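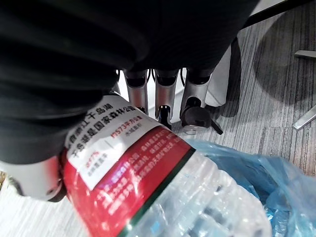 写真・文:Orentの台所から(無断転載はご遠慮ください)

ペットボトルのラベル、飲む前に読むタイプですか? 私は完全に読むタイプです。コンビニで買っても、駅の売店で買っても、まず裏を向ける。原材料なんて水しか書いていないのに、つい最後まで目で追ってしまうんですよね(そして降りる駅を逃す)。

今回のギャラリーは、うちのサイトで細々と続けている「ラベルを読む」シリーズの水の回です。これまで缶詰、マッチ箱、お茶の袋と並べてきましたが、水は初めて。しかも写真は1枚だけ! 枚数が少ないぶん、文章はちょっと長めです。お茶でも飲みながらどうぞ。

## 千島湖のラベル

透明なボトルに、赤と白のラベル。白いところに黒い字で「千岛湖是国家森林公园」とあります。千島湖は国家森林公園である、と。いきなり観光案内が始まるんですよ、水のボトルで。もう大好きです、こういうの。

赤い字の「约573平方公里」は、下に小さく「水域面积」と添えてあるので湖の水面の広さ。「约」は日本語の「約」ですね。簡体字でも、このくらいなら字面でなんとなく追えるのがうれしいところ。

もうひとつ、やはり赤で「约77%」。こちらは森林におおわれている割合だそうです。数字だけ赤くしてあるので、ぱっと目に入ります。地理の資料集の欄外みたいで、学生のころ本文よりそっちばかり読んでいたのを思い出しました。

白の下は深い赤の帯で、小さな字が何行もびっしり。ここは私の語学力では歯が立たず、今回は見送りました。読める方、コメント欄でぜひ助けてください。

色の話もさせてください。赤と白でまとめておいて、ラベルの下の縁に濃い緑の線が入るんです。森の話をしているラベルだからかな、と勝手に想像しています。この緑がないと、だいぶ印象が違うはず。透明なボトルのでこぼこが白く光るのも、涼しそうでいいですよね。

## おまけのメモ

ラベルをはがして取っておきたい方へ。私はミシン目を使わず、のりのついたところをぬるま湯に30分つけて、端からゆっくりはがしています。そのあとキッチンペーパーにはさんで、重たい辞書の下でひと晩。急いでドライヤーを当てたら、くるんと丸まって二度と戻らなかったことがあります(あれは悲しかった)。

保存しているのはWutovというノートで、紙が厚くてのりが裏に響かないのが気に入っています。ただ、もう在庫が残り1冊。似た紙のノートをご存じの方がいたら、これもコメント欄へお願いします。

そういえば、シリーズを始めてから手元のラベルが3,000枚を超えました。棚の一段がまるごと紙です。次回は12月に、ジャムの瓶のふたを並べる予定。金色のふたが思ったよりたくさんあって、今から並べ順に悩んでいます。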